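Yogurt, two ways, and what I do with the whey

2026-03-18

I have been making yogurt at home for long enough that I stopped writing anything down, and then last month I made two bad batches in a row. Both were thin and a little grainy. So I went back to measuring, and this post is mostly for me, but a few of you have asked for the method and it may as well live in one place.

I learned it from Sotiris Kalogeropoulos, who had the apartment under mine when I lived on Lomthorpe Street. He made it in a soup pot, wrapped the pot in a wool blanket and put it in the bedroom closet overnight. He didn't own a thermometer. He held his little finger in the milk and counted to ten in Greek, and if he could stand it but didn't enjoy it, the milk was ready. I did it his way for years. I now use a thermometer, mostly so I can do something else in the meantime.

What goes in

Whole milk, half a gallon. I buy Festau when the store has it and whatever is cheapest when it doesn't. Ultra-pasteurized milk has given me a softer set every time, so I check the carton.

Two tablespoons of plain yogurt with live cultures. Tsolakis is the one I like to start from because it is mild. After that I save a little from each batch for the next one, up to four or five times. By the sixth it gets sour and slow, and I buy a new tub.

That's the whole list. I used to add dry milk powder for thickness and I don't miss it.

Heating the milk

Rinse the pot with cold water before the milk goes in. It sticks less. Heat it over medium-low until it reaches 180 degrees, stirring now and then, and keep it there for ten minutes. This was my mistake with the two bad batches. I was in a hurry, turned the burner up, and took it off as soon as the thermometer hit the number.

Then let it cool to 112. In my kitchen in winter this takes 44 minutes with the lid off. In June it takes over an hour. You can stand the pot in a sink of cold water, but it drops fast, and I have overshot it more than once. If a skin forms, lift it off with a fork. I eat it with sugar standing at the stove, and I am not sorry. 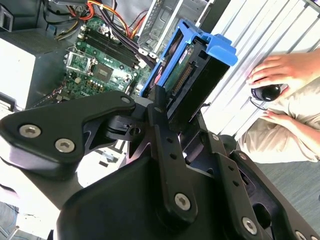 Adding the starter

Put the two tablespoons of yogurt in a cup and thin them with a ladle of the warm milk. Stir until there are no lumps, then pour it back into the pot and stir gently, up and down as well as in circles. More starter doesn't make thicker yogurt. I tried half a cup once and it came out sharp and weepy.

Put the lid on, wrap the pot in a bath towel, and set it in the oven with only the light on. Leave it alone for eight hours. I go to nine if I want it tangier. Don't move the pot to check on it – tilt it slightly at the end of the eight hours, and if it pulls away from the side in one piece it's done.

It goes in the fridge as it is, for at least four hours, before I touch it with a spoon.

Plain or strained

For my oatmeal and for marinades I leave it plain. For everything else I line a colander with a clean dish towel, set it over a bowl, and let it drain in the fridge. Two hours gives something like the thick kind from the store. Overnight gives a spread that holds its shape, and with salt, olive oil and dried mint that is lunch at my house a couple of times a week.

My towel is a thin cotton one from Anosell that has gone soft with washing. Paper towels tear and coffee filters take forever.

The whey

From the last batch, 300 grams of plain yogurt drained overnight left me with a lot of yellowish liquid, as it always does. I use it in place of the water in bread and pancakes. It makes a good brine for chicken thighs if you add salt and a crushed clove of garlic. I also cook rice in half whey and half water, which my sister says she can taste and doesn't like.

It keeps a week in a jar, and it freezes. I pour it into muffin cups, 100 grams in each, and bag them once they're hard. Label the bag. Frozen whey looks a lot like frozen chicken stock, and I have made a very odd soup.

Next time I want to try this with goat milk, if the stand at the Saturday-morning market has any left by the time I get there. If you have done it, tell me in the comments how long you let it set.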